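3.2 Table setting and play materials 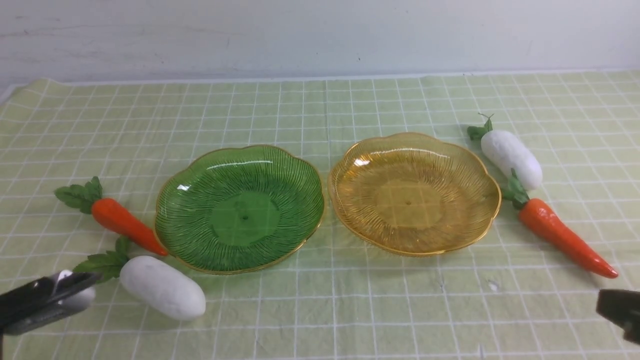

Figure 2. Green and yellow plates with foam carrots and radishes on the gridded cloth. Photo: Nadja Bachmann.

The sorting task used two plates and four pieces of play food. The plates share one design, with a scalloped rim, a thin gold line along the edge and fine ridges running out from a smooth center. They differ in color: one is a translucent green, the other a translucent amber-yellow. We chose a matched pair so that children would have to sort by color alone when picking a plate. In an earlier round at the Grastholm site, plates of unequal size had drawn most of the food to the larger one.

The food consisted of two orange carrots and two white radishes, all artificial, with green leaves attached. At the start of a trial, one carrot and one radish lay on each side of the plates (Figure 2). The child was then told which vegetable belonged on which plate. Pairings were switched between the first and second visit.

A light green cloth with a grid of thin white lines covered the table. Fankhauser and Brunner laid it out before each visit and used the lines to place the plates. Small wrinkles were left alone, but the cloth was pulled straight if a plate would not sit flat.

In all, 29 children took part, each completing two visits of up to 40 minutes. Trials in which a vegetable fell to the floor were repeated at the end of the visit.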